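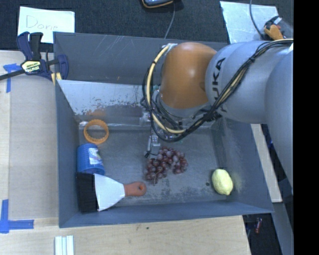 Conscription in a country of two million: worth it or not?

Rallik51
Been reading the defence paper our lot put out in April and I can't get my head round the call-up plan. They want 300 extra conscripts a year, doing eleven months each, and the only barracks with beds is the old one at Flalby. My nephew would be in the second batch. He's not against it, he just wants to know what he'd be doing after the first ten weeks. So do I!

dsarkozi
I did mine in the nineties and the answer is guard duty and painting things. I'm being a bit unfair (the signals course was good, and I still use some of it at work) but small armies always run out of instructors before they run out of recruits. Spend the money on reservists who want to be there.

Sabine E.
Disagree with Dénes. Reservists who want to be there are lovely, but you get the same 890 people turning up every year, and they're all getting older, me included. You need a way of bringing in people who'd never have thought of it. Half my old platoon signed up that way.

Rallik51
Half? That's higher than I'd have guessed.

Sabine E.
Well, a good few of them. It was a friendly platoon.

volker_s
Nobody's mentioned ammunition. You can call up who you like, but if each of them gets a couple of range days then it's a gap year with boots. Page 51 of the paper has the training stocks table and it's pretty thin. I'd put that right first and argue about beds later.

dsarkozi
Volker, yes, exactly what I was getting at.

volker_s
Not quite, you want to drop the call-up. I'd keep it and delay it two years.

Hajni
Can I ask a daft one, does the plan cover women or is it voluntary for us? The summary on the Sivon Post site says one thing and the radio said the other on Sunday.

Rallik51
Voluntary, as far as I can tell. There's a review clause near the back, so that could change.

Hajni
Thanks. I'd have gone at nineteen if anyone had asked, so I'm with Sabine on this one.

B. Kiss
Flalby has no proper heating in the east block, by the way. I was there over a winter and we slept in our coats. If your nephew gets his letter, tell him to pack thick socks.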